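Der Nachruf

Um kurz nach elf lag die Meldung auf meinem Tisch: Der Gründer der Band Flekthorpe sei gestorben, mit 94, im Schlaf. Todesursache keine, Quelle ein Beitrag im Netz, unterschrieben von der Schwester.
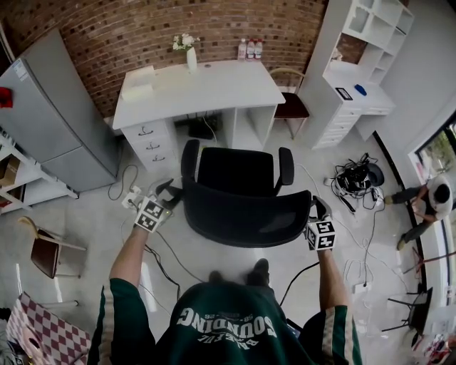

Ich glaubte kein Wort. Eine Schwester kam in keinem der alten Interviews vor, und ich hatte sie alle gelesen, damals, als die Plattenfirma Stunari ihn zum ersten Mal sterben ließ. Im August war das gewesen. Drei Wochen später erschien die Werkschau, 28 Lieder, und der Tote gab Autogramme in Himlow.

»300 Zeilen«, sagte die Chefin. »Bis eins.«

»Und wenn er lebt?«

»Dann freut er sich.«

Ich rief bei Stunari an. Man sei tief erschüttert, sagte eine junge Stimme, die klang, als lese sie vom Blatt. Wann die Beisetzung sei? Das entscheide die Familie. Welche Familie? Da wurde ich verbunden, und es lief Musik, natürlich seine, das langsame Stück mit der Trompete. Ich hörte es zweimal ganz durch, bevor ich auflegte.

Also das Café Benedetti, wo er seit Jahren frühstückte. Der Kellner kannte die Nachricht schon. Er sei heute nicht gekommen, sagte er. Gestern auch nicht. Das Geschirr habe man ihm trotzdem hingestellt.

»Hatte er eine Schwester?«

»Die zahlt doch immer.«

Ich schrieb das auf und strich es wieder durch. Ein Kellner kann sich irren, und Stunari kann einen Kellner bezahlen, zuzutrauen war es ihnen. Um halb eins hatte ich 19 Zeilen, alle im Konjunktiv. Die Chefin las sie im Stehen.

»Er soll gelebt haben?«, fragte sie.

Ich sagte, dafür gebe es immerhin zwei Quellen.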